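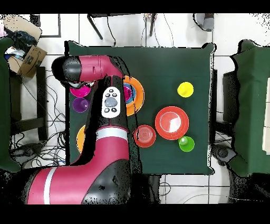

I had been meaning to get out to the Laken building for two years, and it took a wet Thursday in May and a canceled dentist appointment to finally make it happen. Anybody who has tried to find the place knows that the sign on the road still says Dallthorpe, from the furniture warehouse days, so I drove past it twice (the second time slowly, with a delivery van right behind me letting me know how he felt about it). If you go, turn in just after the tire shop and keep left until you see bicycles.

It was an open lab afternoon, the kind with name stickers and a table of cookies, and there were more of us than I think they had planned for. We got split into groups at the door. Mine was mostly retired people from the adult education program, plus a father with two very patient daughters, and we were given to Ozan Ersoy, who looks after the arms on the ground floor. He has a soft voice and the fans in there are loud, so we all ended up standing very close to him, like chicks.

I'll skip over the first room, which was posters, and the second, which was a long and friendly talk about batteries that I only half followed. What I want to write down is the table-clearing station, since I went there expecting a nice smooth show and came away having learned a good deal more from the part that went badly.

The job sounds like nothing. Cups, bowls and plates are on a table with a green cloth over it, all in bright plain colors like a child's picnic set, and the arm is meant to pick them up and put them where they've been asked for. The arm itself is a handsome thing, red and black, with a round button on a white panel partway up. The older daughter wanted very much to press that button. Ozan said everyone does, including the people who work there.

He started it on a magenta cup near the corner. It swung over, came down, took hold of the cup by the rim and carried it across, and we all made the noise people make at fireworks. It did a yellow one next, and then the red bowl, a little slower. I was ready to be charmed for the rest of the afternoon.

Then came the stack. There was a plate with a bowl on it and a small cup inside the bowl, and Ozan asked for the cup. The gripper came down in the right place, as far as any of us could tell, but it kept coming. It went past the rim and pressed on the bottom of the cup, and the cup pressed on the bowl, and the bowl pressed on the plate, and there was a groan from somewhere inside the arm that I felt in my own elbow. Then the whole business shot out sideways. The plate went one way across the cloth, the bowl rolled off the edge and went around and around on the tiles for what seemed like a full minute, and the arm stopped dead with a clack, leaning over the place where the stack used to be.

There was a silence. One of the daughters asked if it was mad.

Now, I have been on a lot of tours in my life, and I know how this usually goes. Somebody says "well, that's live demonstrations for you," and you get hurried along to the gift shop. Ozan didn't hurry us anywhere. He held up one hand to keep us where we were, had a look at a screen, said a word I took to be Turkish, and then asked if we would like to hear what had happened. We would!

Before anything else, though, he made sure the arm was really off. He was quite particular about this, and I'll try to get it down as he told it. When the arm feels too much push against it, it stops itself, but being stopped and being safe to touch are two separate matters to him. The motors are still holding it up, and it may be holding back a good bit of force against whatever it ran into. So no reaching in for the bowl, even if the bowl has landed on your shoe. He pushed the emergency stop, he hung a little tag on it, and only then did he step over to the table. It took him less time than it's taken me to type it.

He also told us, without our asking, that the line we were standing behind had been moved back over the winter. It used to be closer. A graduate student had leaned in to straighten a plate between runs, at a moment when she believed the program was finished and it was only waiting, and the arm came around and caught her on the forearm. She had a bruise and a fright, and that was all. But they shut the station for nine days, and when it opened again there was a new line on the floor and a rule that the person at the keyboard says "moving" out loud before anything moves. I had noticed him saying it earlier and taken it for showmanship.

As for the stack, the trouble was depth. The arm gets its idea of the table from a camera that measures how far away things are, and the measuring isn't perfect everywhere. He brought up the picture on the screen for us, and around the rims of all the dishes there were little black speckles, like pepper, where the camera had no distance to give. On a cup standing by itself that doesn't matter much. With a small cup inside a bowl on a plate, you've got rim next to rim next to rim, and the program has to fill in the gaps as best it can. What it did in our case was take the height of the inside of the cup for the height of its edge. So it went down looking for a rim it had already passed. Ozan showed us with his own hand and a coffee mug, which I found more useful than the screen.

A man in our group, who I gathered had spent his working life around presses, wanted to know why it pushed so hard before it gave up. This was the best question of the day and I wish I'd asked it. The limit was set at 40 newtons on paper, which Ozan said is like resting a four-kilo bag of potatoes on something. But earlier in the week they'd been lifting heavier items for another project, the one they call Cinik, and the limit had been raised for that and never put back. He found it in the settings while we stood there. It said 79. He went a bit pink and wrote it on the whiteboard in large numbers, and under it he wrote that the limit should be checked every morning, with a box to tick. The press man nodded for a long time. I think the two of them would happily have carried on until supper.

We asked how often it goes wrong when everything is set properly, and he gave us a straight answer. They'd done 500 tries at nested dishes since the new year, and he called the results "decent on good days." Single cups are another story and hardly ever trouble it. He said the see-through ones can be a nuisance, as the camera looks partly through them and gets muddled about where they are, and I thought of the birds and my sister's patio door.

He did run the stack again before we left. He put the limit back down, set the plate, bowl and cup up a little farther from the edge, took off his tag, looked to see where all our feet were, and said "moving." Down it came, and down, and it touched the bottom of the cup again! Same mistake exactly. But this time it gave up at once, quite gently, with the dishes all still where he'd put them, and it backed up and sat there. The girls clapped. Ozan said it was the nicest failure he'd had all week and that he'd be staying late with it.

A few practical things for anyone thinking of going. The ground floor is level all the way through, but there are a lot of cables on the floor by the arm stations, so sensible shoes, and mind them if you use a cane. The upstairs café, Wu, closes at three and doesn't take cards. It's a fair walk from the bus, 700 yards by the map and longer by my knees. The next open afternoon is after the summer break and you have to put your name down at the front desk, where they'll also try to give you a tote bag. I took two.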